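Last updated: July

Up too early again, coffee in the chipped bowl because every mug is in the machine, and straight to the desk in my socks. I told myself I'd write this diary every evening of the project and I think I've managed about one in three, so I'm doing it in the morning before my brain fills up with joint angles.

Yesterday was dishwasher day. All of it! I am now a person who has spent a whole working day opening a dishwasher door that doesn't exist, with an arm that doesn't exist, in a kitchen I've started to have opinions about (the floor is nice, the backsplash I'd rip out). The job for this block is kitchen appliances, and I'm the one who drives. I hold the little handset, I move my hand, the arm in the simulator moves its hand, and everything gets recorded so the policy can learn from it later. When people ask what I do I say I teach robots to do chores by doing the chores for them, very slowly, and they usually change the subject.

The handset is the new Durkau one. I was rude about it last month and I want to take some of that back. It's light, the trigger has a proper soft start now, and the clutch button is finally under my thumb. The clutch is the thing I use most, by miles. You squeeze it and the arm stops listening, so you can bring your own hand back to somewhere comfortable, then let go and carry on. On the old one you had to stretch for it, and every time I stretched my wrist turned a little and so did the gripper. You could see it in the recordings, a tiny pointless twist at the same place over and over. I watched a policy learn that twist once. It did it beautifully.

So, the dishwasher. The handle is a black bar that runs across the front, and the gap behind it is what you're after. What I wanted to do, what any human wants to do, is swoop in from wherever you are, grab it and yank. What works is boring. Come in low under the counter edge, stop short, line up, then go forward in one clean line. I spent most of the morning on the stopping short. If I hover too long the policy learns to hover and you get an arm that stands there thinking about dishwashers. If I don't stop at all I clip the bar and the whole thing skates off sideways.

The counter is the other trouble. That marble sticks out just enough that if I bring the wrist in high, it bumps. A bump in simulation makes no noise, and I think that's why I'm worse at it than on hardware. In the lab in Rosinano you hear the motors complain half a second before anything bad happens and your hand just backs off by itself. At the desk it's all eyes. I asked the Orellana office for some kind of buzz in the handset on contact and they said it was on the list. Everything is on the list.
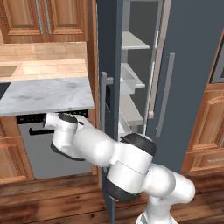 Anyway, the fridge. I always forget to mention the fridge when I write these up and it's half my day. It's part of the same kitchen, and in some of the layouts it starts with the door open, and then I've got a big tall panel to think about while I'm trying to work on something else entirely. The elbow is what gets you. I'm staring at the gripper, I'm so pleased with the gripper, and meanwhile the elbow has wandered off to the side like a toddler in a supermarket. You can't steer it directly with this setup. You steer the hand and the solver picks what the elbow does, and mostly it picks fine, and then once in a while it decides to fold the other way and you've lost the take.

I've found a trick for it, and I'm writing it down because I'll be back on this block in the fall and I will have forgotten. Before I go for the handle I take the hand up a little and out to the left, just a touch, and then down. It settles the elbow where I want it and it stays put for the rest of the reach. It costs maybe a second. I was worried about teaching it as a habit, this funny little hello wave before every door, so I asked whether it could be trimmed out and the answer was leave it in, it's part of how the task gets done. Fine! Then the robot will wave.

Count for the block: 559 takes kept. I'm putting it here because I was proud of it for one whole lunch. Then the review came back and a good few were marked "late grasp," meaning I'd started pulling before the fingers had properly closed, and in simulation you get away with it when the friction is set generously. On the real arm those would just slip off. So those have to be done again. I went and looked at a few and, yes, okay, you can see it, I'm impatient in all of them. They're nearly all from after three in the afternoon, too.

Which brings me to breaks. The rule at Nistero is 18 minutes driving and then you get up, and I've been ignoring it since spring because I felt like I was in a groove. I was not in a groove. I was holding my shoulder up by my ear. Yesterday I set the kitchen timer (the real kitchen, the one with the mugs) and did what it said all afternoon and my hand was so much quieter. Noted, grudgingly.

The other thing I want to get down is how different it is from the hand-guided days. I did two weeks of that in the lab before this, where you take hold of the actual arm and walk it through the motion, and I loved it. It's like dancing with something heavy and polite. You feel straight away when you're asking for a thing it can't do. But you can't do very many in a day, your back goes, and your own arm keeps getting in front of the sensors. With the handset I can do a door, reset, do it again from another start, and nothing has to be carried back to where it was. I press a key and the kitchen puts itself right. I would pay a great deal for that key at home.

I do miss the weight, though. When I pull the simulated door down I catch myself pulling harder than I need to, with my whole forearm, as though it would help. The handset doesn't care. There's a scaling setting and I've had it on 2 for the big moves, so my hand goes a little and the arm goes a lot, and then I drop it back for the last bit near the handle. Switching in the middle of a take still throws me. I lose the feeling of where I am for a moment and have to look for it, and I bet that shows up in the data as well, a tiny shrug right before the grasp.

There was one really good run late in the morning. Everything lined up, the wrist came in level, fingers behind the bar, door down in one long even pull with no wobble at the end. I sat there grinning at it and played it back twice – and then a third time, to be fair to it. I've starred it so I can watch it before I start each session. It's silly, but I drive better after watching a good one, the way you sing better after hearing the song.

Today is closing, which everybody assumes is opening backwards. It isn't even close. You're pushing, so there's nothing to hold on to, and the gripper has to stay flat against the door all the way up or it slides along. I've got four start positions to get through and I'm not allowed to favor the easy one this time. I also want to try it sitting lower. I've swapped the desk chair for the one from the hall and I feel about ten years old in it, but my elbow is finally resting on something.

Mug situation: the real dishwasher finished an hour ago and I still haven't emptied it. I keep looking at it and thinking about approach angles. Timer's on, going in.

Recent entries
The wrist twist and how it spread
Two weeks of hand-guiding, and my back
Drawers, drawers, drawers
First day with the new handset (I was rude)
Things I asked Orellana for
Packing for Rosinano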